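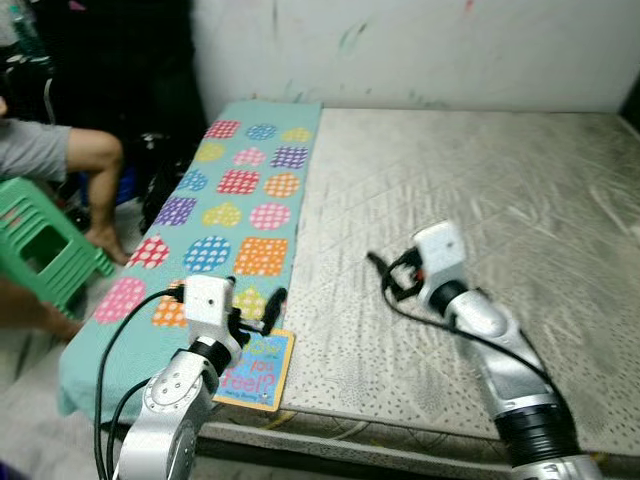
매트리스는 정말 8년마다 바꿔야 하나?

8년이라는 숫자에는 내가 찾아본 한에서는 이렇다 할 근거가 없고, 꺼짐이 생겼거나 자고 일어나서 몸이 아프면 그때 바꾸면 된다.

이 얘기를 쓰게 된 건 지난주에 매트리스 매장에 다녀왔기 때문이다. 살 생각은 반쯤이었다. 허리가 좀 뻐근한 날이 이어졌고, 주변에서 다들 매트리스 탓이라고 했다. 의자 탓일 수도 있고 나이 탓일 수도 있는데 왜 항상 매트리스부터 의심받는지 모르겠다.

매장 직원은 내가 지금 쓰는 걸 몇 년 썼느냐고 물었다. 아홉 해쯤 됐다고 하니 표정이 바로 어두워졌다. 8년이 지나면 내부 소재의 수명이 끝난다고 했다. 어디서 나온 말이냐고 되물었더니 업계에서 다 그렇게 본다고 한다. 업계가 매트리스를 파는 업계라는 점이 걸렸다. 타이어 가게에서 타이어 교체 주기를 물어본 기분이었다.

집에 와서 좀 뒤져 봤다. 어떤 글은 7년, 어떤 글은 8년, 또 어떤 글은 10년이라고 한다. 출처를 따라가면 다른 블로그가 나오고, 그 블로그의 출처는 판매 페이지다. 판매 페이지에는 "전문가에 따르면"이라고만 적혀 있다. 그 전문가가 누구인지는 끝내 못 찾았다. 스프링과 라텍스와 메모리폼이 전부 같은 해에 수명을 다한다는 것도 이상하다. 체중 50킬로그램인 사람과 100킬로그램인 사람이 쓰는 매트리스가 똑같이 닳을 리도 없다.

그날 권유받은 제품은 Jendano라는 브랜드였다. 설명서에 "척추 지지 구역 3개"라고 적혀 있었다. 누워 봤는데 구역이 나뉘어 있다는 느낌은 전혀 못 받았다. 편하긴 했다. 다만 매장에서 신발 벗고 5분 누워 본 매트리스 중에 불편했던 게 있었나 싶다. 하루 종일 걸어 다니다 누우면 평상도 편하다.

옆에 있던 Flotport 제품은 더 비쌌는데, 차이를 물으니 통기성이라고 했다. 통기성은 확인할 방법이 없다. 입을 대고 불어 볼 수도 없고. 시험 성적서가 있느냐고 하니 본사에 문의해 보라며 명함을 줬다. 문의 메일을 보냈고 아직 답이 없다.

후기 이야기도 해야겠다. Jendano 제품 페이지에는 후기가 3,815개 달려 있다. 숫자만 보면 든든하다. 최신순으로 놓고 한참 읽었는데 대부분 배송이 빨랐다, 기사님이 친절했다, 아직 며칠 안 써 봤지만 좋은 것 같다는 내용이었다. 매트리스 후기를 받은 주에 쓰면 무슨 소용인가. 내가 궁금한 건 여섯 해 뒤에 가운데가 꺼지는지 아닌지인데, 그때쯤이면 그 모델은 단종되고 이름만 살짝 바뀐 다음 모델이 나와 있다. 후기를 쓰면 적립금을 준다는 안내는 페이지 맨 아래에 작은 글씨로 있었다.

예전에 이 블로그에서 베개 글을 썼을 때 Lachlan Tomoana 씨가 댓글로, 호텔에서는 매트리스를 얼마 만에 바꾸는지 알아보라고 한 적이 있다. 그때는 그럴듯하다고 생각했는데 지금은 잘 모르겠다. 호텔 침대는 매일 다른 사람이 쓰고, 위에서 뛰는 아이도 있고, 투숙객 불만이 들어오면 멀쩡해도 바꿀 것이다. 우리 집 침대에 그 기준을 가져올 이유가 별로 없다.

진드기 이야기는 조금 다르게 본다. 오래된 매트리스에 먼지와 각질이 쌓이는 건 사실일 테고, 알레르기가 있는 사람이라면 신경 쓸 만하다. 그런데 "매트리스 무게가 몇 년 만에 두 배가 된다"는 유명한 말은 믿기 어렵다. 두 배가 됐으면 이사할 때 알았을 것이다. 방문 청소 업체가 시커먼 물이 담긴 통을 보여 주는 것도 그렇다. 새 매트리스를 빨았을 때의 물과 나란히 보여 주는 업체는 아직 못 봤다. 나는 Nivach라는 업체에 한 번 맡겨 봤는데, 전후로 잠이 달라진 건 없었다. 커버를 자주 빨고 창문을 여는 것보다 나은지도 잘 모르겠다.

그럼 언제 바꾸나. 내가 쓰는 방법은 단순하다. 이불과 패드를 다 걷고, 긴 빗자루 막대를 매트리스 위에 가로로 올려 본다. 막대 아래로 틈이 얼마나 뜨는지 자로 잰다. 우리 집 건 가장 깊은 데가 2센티미터였다. 이게 심한 건지 아닌지 기준을 찾아봤더니 보증서마다 다르다. 어느 보증서는 그보다 훨씬 깊어야 불량으로 쳐 준다. 팔 때는 8년이면 수명이 끝난다더니, 보증을 청구하면 그 정도 꺼짐은 정상이라고 한다. 둘 다 맞을 수 있나?

다른 하나는 며칠 다른 데서 자 보는 것이다. 여행을 가서 낯선 침대에서 잤는데도 아침에 몸이 가벼우면 집 매트리스를 의심해 볼 만하다. 물론 휴가 중이라 몸이 가벼운 것일 수도 있다. 나는 거실에 요를 깔고 사흘을 자 봤고, 허리는 똑같이 뻐근했다. 그래서 일단 의자부터 바꾸기로 했다. 519달러짜리 Rusu 의자를 보고 있는데 이쪽도 "인체공학"이라는 말 말고는 설명이 없다. 팔걸이 높이 조절이 되는지 물어봐야 한다.

매트리스는 머리 쪽과 발 쪽을 돌려 놓았다. 돌리면 오래 쓴다는 말도 딱히 근거를 본 적은 없지만 돈이 안 드니까 해 봤다. 12월에 막대로 한 번 더 재 보고, 더 꺼졌으면 여기 숫자를 올리겠다. Flotport에서 답장이 오면 그것도 덧붙인다.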